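Re: [home-office] Cleaning a white desk lamp

> My Skatberg lamp has gone gray along the top of the head and there's a
> sticky patch near the end. Is glass cleaner safe on it? I don't want
> to get anything into the buttons on the base.

I wouldn't use glass cleaner. Unplug it and let it cool, then use a soft cloth with a drop of dish soap, wrung out well. Start at the far end of the head and work back toward the pole. Hold the head from underneath while you wipe so it doesn't flex.

For the sticky patch, lay the damp cloth on it for a minute and then rub.
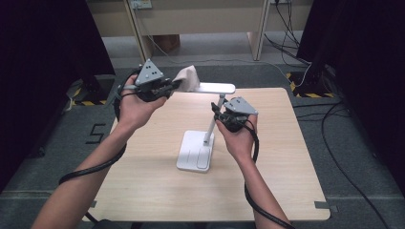

Do the base last. Go over the buttons with a dry corner of the cloth and keep the soap away from them. Leave it unplugged for an hour before you switch it on again.

I have a Malik floor lamp too and clean it the same way, every October.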